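# Can a machine tidy up yet?

A chore is a job that has to be done again and again, such as clearing a table, folding towels or putting tins on a shelf. Machines already do some chores. A washing machine washes clothes, but it can't pick a sock up off the floor, and it can't put the sock in a drawer afterwards. The picking up and putting away is still done by people in almost every home.

This page explains why, and how far the work has got.

## What a machine has to do

Suppose the job is "put the toy in the cup". For a person it takes a second or two. For a machine it is a chain of smaller jobs:

1. Find the toy among the other things on the table.
2. Decide where to take hold of it.
3. Move the arm there without knocking anything over.
4. Close the gripper hard enough to hold, and no harder.
5. Lift, carry, and stop above the cup.
6. Let go.
7. Check that the toy is in the cup.

If step 2 goes wrong, all the steps after it go wrong as well. A good machine notices the mistake and goes back. A poor one carries an invisible toy to the cup and opens its gripper over it.

## Fingers and grippers

Your hand has five fingers, and its skin can feel pressure, heat and slipping. Many robot arms have a gripper with only two fingers, which open and close like tongs. Two fingers are enough for a block or a box. They are less good with a wet plate, a bunch of keys or a jumper.

Some grippers have sensors that measure how hard they are pressing. Without these, the robot must judge mostly by looking, and a gripper often blocks its own view of the thing it is holding.

## Why a factory is easier than a kitchen

Robots have worked in factories for a long time. In a factory the parts arrive in the same place, facing the same way, under the same lights. The robot can repeat one movement all day.

A kitchen is different every morning. The mug is by the sink, then on the windowsill. Somebody has left a spoon in it. Shops are in between. The shelves stay where they are, but customers move the goods about and put the beans back with the soup.

Joonas Kuusisto and Oona Ojala tested this for a project called Nokenus. Their robot had one chore, which was to move a plastic bowl from a table to a rack. They ran it 280 times. With the bowl in its usual spot, it failed 11 times. Then they began turning the bowl upside down or standing it near the edge, and in a set of 42 tries it failed 21 times. The bowl was the same bowl. Only its position had changed.

## How a robot learns a chore

One way is to write out every movement as a list of instructions. This works when nothing changes.

Another way is to show the robot. A person steers the arms through the chore while a computer records the camera pictures and the movements of each joint. The chore is repeated many times, with the objects in different places. A program then looks for the pattern that links what the cameras saw to what the arms did.

Practice tasks are usually small. Toys, cups and trays are light, cheap and hard to break, and they come in bright colours.

## Two arms and a tool

Using a tool is harder than using a gripper alone. The robot has to know where its own fingers are and also where the far end of the tool is. With a long handle, a small turn at the gripper becomes a big swing at the tip.

Two arms bring a further problem. They must share the space over the table without bumping into each other, and sometimes one has to wait. On the table in this picture, the right arm holds a small fishing net by the end of its handle, above a pink cup. The left arm has its gripper open at a blue tray with small toys in it.

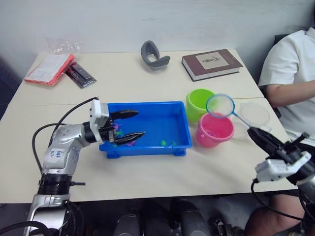

## So, can they do it yet?

**Vacuuming a floor:** yes, if the floor is fairly clear.

**Moving boxes in a warehouse:** yes, in many places.

**Sorting toys on a table:** yes, in tests, but often slowly and with mistakes.

**Folding clothes:** sometimes, under good conditions.

**Tidying a whole bedroom:** not reliably. There are too many different objects, and the robot would also need to know which of them you want to keep.

## Words used on this page

**Gripper:** the part at the end of a robot arm that takes hold of things.

**Joint:** a place where an arm bends or turns.

**Sensor:** a part that measures something, such as light or pressure.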